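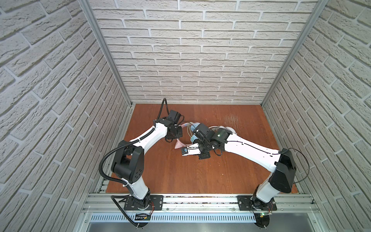
White brick panels on three sides, brown board for the floor, aluminum posts in the corners.

Search reviews Search

Vurker white brick wall panels, long-term review
October, by the Undico bench desk

Panels first, the rest after. These are the Vurker faux-brick ones, textured, pale gray-white, got them through Radia for 42 a pack. Needed two packs, had offcuts left over. Back wall runs level, sides match it course for course if you take your time at the corners. I did not take my time on the first one. Recut it.

Texture is good. Rough, stony, little shadows in the grooves. From across the room you'd take it for painted brick. Up close, less so, but fine. Dust is the downside, it sits in the mortar lines and a cloth just drags it along. Soft brush, 5 minutes, done.

Corners: slotted silver posts, Sjögren, cut to 70 cm. Cheap looking in the bag, much better once up. They hide the panel edges, so buy them even if you think you dont need them.

Now the board. Reddish brown, nice grain, smooth, bit of a gloss to it. Paid 328 for the full set with the front rail and this was the bit I expected most from. Looks great. But the finish marks. There's a pale scuffed patch toward the right, fine scratches mostly, and it catches the light every time. Wiped it with oil, no real change. If you're putting anything hard down on it get a mat.

Slotted metal strip under the rail is a nice touch, no complaints. White headphones live on the board at the back now, look good agianst the brick.

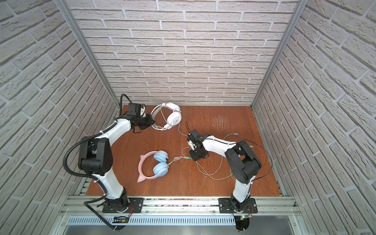
Verdict

Panels yes. Posts yes. Board, only if scratches don't bother you, and they bother me. Four out of five for the walls, three for the floor. Would buy the panels again, going to try a darker board from somewhere else.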